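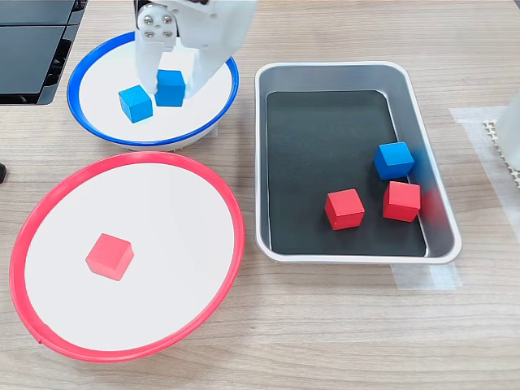

Sorting bench, gripper down at the blue-rimmed plate, red cube already on the red one.

Ticket: Fela arm hesitates over tray when two cubes are touching
Site: Ramalho, sorting bench
Raised by: Estela Salinas
Support: Clinitz helpdesk
Status: Closed, with one follow-up

Estela Salinas, Wednesday, 08:40
Good morning, and thank you for being so patient with us over the last ticket, which I know was mostly me and the power switch. We have the Fela sorting red and blue cubes from the black-lined tray onto the two plates, red to red and blue to blue, and for most of the day it is lovely to watch. The trouble comes when two cubes end up side by side. It goes down, opens, stops, goes back up, has another look and comes down again somewhere slightly different. Yesterday it did this until it gave up and put the amber light on, and then one of us had to leave the packing table, walk over, separate the cubes with a finger and press resume. We do 1,000 cubes in a run and I have had to ask Jomar to more or less live beside it, when he was supposed to be freed up for packing.

Facundo Godoy (Clinitz), Wednesday, 09:25
Hello Estela, no trouble at all, and please don't worry about the switch, it catches everybody. Could you let me know three things when you have a minute? Has the tray been moved or swapped since we set it up? Is the tape still where we left it? And does it hesitate over blue pairs, red pairs or both? It would help if whoever is nearest the bench could answer, as they will have seen far more of it than either of us.

Jomar Malabanan, Wednesday, 10:10
Hi Facundo, that would be me. Same tray. It gets lifted off at the end of each shift so we can wipe the bench down, and then it goes back against the tape, near enough. It does it with both colours but I'd say blue is worse. If the cubes are well apart it never misses. When I did this job by hand I used to give the tray a little shake before starting, so nothing was bunched up, and I stopped doing that when the arm came because I wasn't sure I was allowed to touch anything.

Facundo Godoy (Clinitz), Wednesday, 10:35
Jomar, that is really useful, and yes, you are very much allowed to touch the tray, so long as the arm is paused first and the light has gone steady. I should have said so at the training and I'm sorry I didn't. "Near enough" may be part of our problem as well. Would you pause it, push the tray up snugly to the tape, run the tray check from the menu and then let it carry on with the next few cubes?
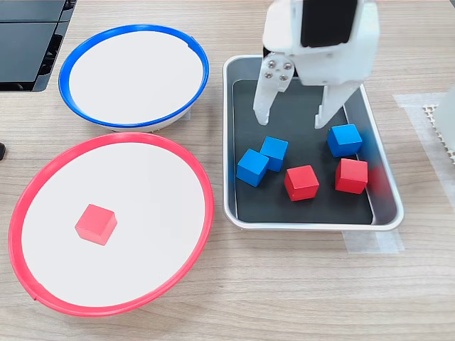 Jomar Malabanan, Wednesday, 11:20
Done that. The tray check wanted a small correction and I accepted it. It is better than this morning. It still had two goes at one blue pair before it got hold of anything, but it didn't give up and I didn't have to go near it.

Facundo Godoy (Clinitz), Wednesday, 11:50
Good, so the position was one half of it. The other half is how wide the fingers open on the way down. Yours are set fairly wide, which suits cubes with plenty of room, but when there is a neighbour the outside of a finger wants to land where the neighbour is sitting, and the arm is cautious and backs off. I have sent a new setting called "close neighbours" to your panel. It opens less and comes down more slowly. Please accept it with the arm paused, and try a run of 200 before you go back to the full amount.

Zaid Qudah (Ramalho, shift lead), Wednesday, 13:05
Joining in as I was copied. Before we slow it down I'd like to understand what we lose. The whole plan for the afternoons rests on this bench looking after itself. Two people came off hand sorting and went to packing, and I have promised them they won't be pulled back and forth all day.

Facundo Godoy (Clinitz), Wednesday, 13:30
A very fair question, Zaid. The slower approach only comes in when it sees a neighbour, so a tray that is nicely spread out runs as before. Each retry also costs you more time than one slow pick does, quite apart from the walking.

Jomar Malabanan, Wednesday, 15:45
200 finished. No amber light. I paused it once and spread the cubes out, but that was me being fussy. I packed Kolden boxes for most of it with my back to the bench, first time I've managed that.

Estela Salinas, Wednesday, 16:20
I am so pleased. I've added Jomar's shake to the start-of-shift card, with "pause first, wait for steady light" above it, and put his name on the card too. Happy to close this. The one thing left is that Uriel Herrera on the late shift missed the training and would like someone to go through the pausing with him.

Facundo Godoy (Clinitz), Wednesday, 16:40
Closing this one with thanks to all of you. I've opened a follow-up for Uriel and will ring him at the start of his next shift, and Jomar is welcome to listen in if Zaid can spare him for 12 minutes.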